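Chapter 4
Small Appliances on the Table: Placement, Cords and Clearances

After reading this chapter, the student should be able to:
- define working zone, standing zone and rear zone as applied to a table surface
- select a position for a cordless-lift kettle on a round, square or rectangular table
- route a power cord so that it does not cross the working zone
- read the rating plate of a heating appliance and compare it with the circuit that supplies it
- prepare a placement sketch for a beverage station

Terms introduced: base, lift-off body, working zone, standing zone, rear zone, cord slack, drop point, pour arc, shared load

4.1 Scope

Chapter 3 dealt with built-in counters, where the outlet is in the wall behind the work surface and the distance between appliance and outlet is short. The present chapter deals with freestanding tables. A table in a meeting room, a break room or a guest suite is seldom built for electrical appliances. It has no backsplash, it may be approached from every side, and the outlet that serves it is usually in a wall or in the floor. The cord therefore has to leave the table at some point, drop to floor level and reach the outlet without becoming a hazard to a person walking past.

The rules given here apply to kettles, coffee grinders, drip brewers and similar equipment that is set out for use and later cleared. They do not apply to hot plates or to any appliance with an open heating surface, which are covered in Chapter 7.

4.2 Zones of the table

A table used as a beverage station is divided into three zones, measured from the side at which the user stands.

The working zone is the strip nearest the user. Cups are filled here and lids are removed here. Nothing that is plugged in should be left standing in the working zone between uses.

The standing zone is the middle of the table. The kettle base belongs in this zone. On a small round table, the center point and the standing zone are for practical purposes the same place.

The rear zone is the strip farthest from the user. It holds items that are reached less often: bottled water, the grinder, a plant or other decoration, and spare cups.

On a rectangular table the zones are parallel bands and are easy to mark. On a round table the working and rear zones are segments of a circle, and both are narrower at their ends than in the middle. An item placed at the end of a segment is closer to the edge than it appears to the user, who judges depth along the center line. For this reason round tables are loaded from the center line outward, and the heaviest items are placed first.

A table that is approached from more than one side has no fixed rear zone. In such a case the side nearest the outlet is treated as the rear, and seating is removed from it.

4.3 The kettle

The electric kettle consists of a body, a lid, a spout, a handle and, in the lift-off type, a separate base to which the cord is attached. The body may be lifted and carried freely. The base stays where it is. It follows that the position of the kettle is determined by the base, and that the base should be set down and its cord routed before the body is filled.

Four points are checked when the base is positioned.

(a) The base lies flat, with no part of its own cord trapped beneath it. A trapped cord tilts the base and may prevent the body from seating.

(b) The cord leaves the base on the side away from the user.

(c) The spout, when the body is seated, does not point at the user, at a seat or at another electrical appliance. Steam leaves by the spout as well as by the lid.

(d) The handle lies on the side of the hand that will lift it.

Points (c) and (d) are related. In most kettles the handle and the spout are opposite each other, so that turning the handle toward the user turns the spout toward the rear zone. If an appliance with a motor stands there, the kettle is turned until the spout faces an open part of the table.

The pour arc is the path followed by the body from the base to the cup. It should be short and should pass over nothing except table. A cup that stands behind the kettle forces the user to reach across it. Cups are therefore brought forward into the working zone before pouring and are returned afterward. The handle of the cup is turned toward the edge where the user stands.

4.4 The grinder and other secondary appliances

A grinder is used before the water is heated and is idle for the rest of the service. It is placed in the rear zone with its outlet nozzle pointing along the table. Its cord is longer than the task requires in nearly every installation, and the surplus must be stored. Winding the cord around the foot of the appliance is common practice and is acceptable only while the appliance is unplugged. When the grinder is in use the cord is fully unwound, inspected for kinks and laid out in a single open curve.

The Wuton bench grinder, used in the exercises throughout Part Two, has a cord recess under its foot. Students working with other models should use a fabric tie.

4.5 Cord routing

Cord slack is the length of cord that remains between the base and the drop point after the cord has been laid along its route. A small amount of slack is desirable, as it allows the base to be shifted without pulling on the plug. Excess slack stands up from the table in a loop. A stiff new cord will do this even when the excess is small, and a raised loop can be caught by a sleeve, by a cup handle or by the kettle body as it is returned to the base.

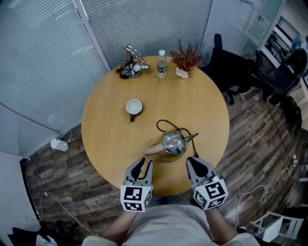
The drop point is the place at which the cord passes over the edge of the table. It should be in the rear zone or, failing that, at the end of the standing zone on the side nearest the outlet. A drop point in the working zone is not permitted in any plan submitted for this course. Where the only outlet is on the user's side, the table is turned or moved. If the table cannot be moved, the appliance is relocated.

From the drop point the cord should hang straight, without tension, and should reach the floor inside the outline of the tabletop. It then runs along the floor to the wall and along the wall to the outlet. Low-voltage cables that already follow the wall are kept separate from the appliance cord and are not bundled with it.

In the Hiltora break room plan, which is worked in full at the end of this chapter, the kettle and the grinder share one drop point. This arrangement is tidy, but both cords must be identified at the plug so that the correct one is withdrawn.

4.6 Electrical load

The rating plate is found on the underside of the base. It states voltage and power. For a heating appliance the power figure is drawn continuously until the water boils, whereas a motor appliance draws its rated power for short periods only.

Worked case. A Nautiyal travel kettle is rated at 750 watts. If 2 such kettles are placed on one circuit, the shared load is the sum of the two ratings, or 1,500 watts. The sum is compared with the continuous capacity of the circuit after all other connected equipment has been added. Extension cords are not used with heating appliances.

4.7 Preparing the placement sketch

The sketch is drawn in plan view, to scale, with the user's side at the bottom of the sheet. Show the table outline, the boundaries of the 3 zones, the base of each appliance, the direction of each spout or nozzle, the drop point and the outlet. Cords are drawn as solid lines on the table and as broken lines on the floor. Loose items such as cups and bottles are drawn in their resting positions. The Clatulel symbol set in Appendix B is used for all sketches.

Section 4.8 applies this method to a round table with a single wall outlet.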